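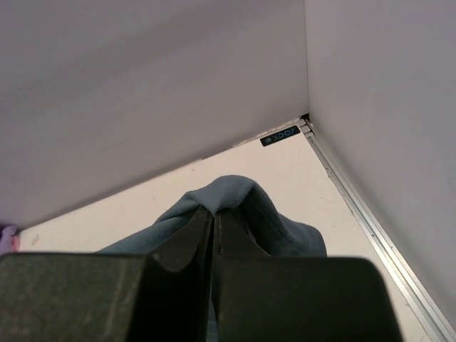

The Iltcombe folding cell is a two-arm robot station used for handling cloth and clothing. It was set up in June by Dokero, with grippers maintained by Tosen. Its setup procedure was written by Genowefa Kołodziej.

Setup begins with the arm bases, which are bolted down and checked for play. Both arms are then sent to their home position and the grippers are zeroed with the fingers closed. Cables must have enough slack for full wrist rotation. A trial run consists of 23 grasps on towels and shirts. 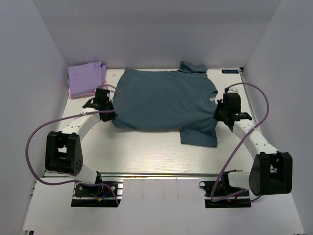

The two arms at a short-sleeved shirt laid out on the work table.

Fingertips are inspected every 129 hours and replaced in pairs. Cable ties are checked at the same time. A gripper that fails to close evenly is zeroed again before any part is changed.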